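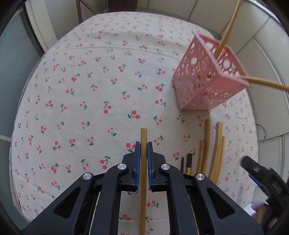
I finally made it to the open day at the Dirndale site on Tue 22 July, after missing the one in November, and I came home with a bag of leaflets and a head full of rules. I had expected a show. What I got was mostly people talking about how to do a boring job the same way every time, and I loved it!

The first thing they hand you is the Visthorpe sheet, 3 pages on how a hand-held gripper session ought to go. Pads get checked before every run. Both fingers have to be in view the whole time. One object per grasp, and if you drop it you leave the recording in and mark it (I liked that one - I would have deleted mine). There's a longer Prendergast version with 81 items, and the woman at the desk admitted she keeps the short one taped inside her locker.

The table work was my favorite part. Cherry tablecloth, pink holder, wooden sticks to pick up, just like somebody's kitchen. Their rule is that you don't iron out the cloth between runs, so the creases stay. Cables on the floor are a different story, and the sheet wants them looked at before anyone starts walking around the table.
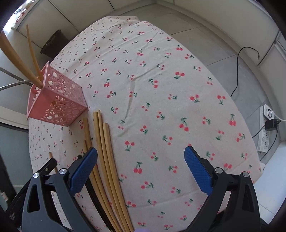
So who decides when a run is thrown out? The second person at the table does, never the one holding the gripper, and the reason goes in the log before the next run starts.

Lunch was in the Fetness building, a long walk in the heat. Parking is free but fills up early, and the leaflets are at the back desk, so ask.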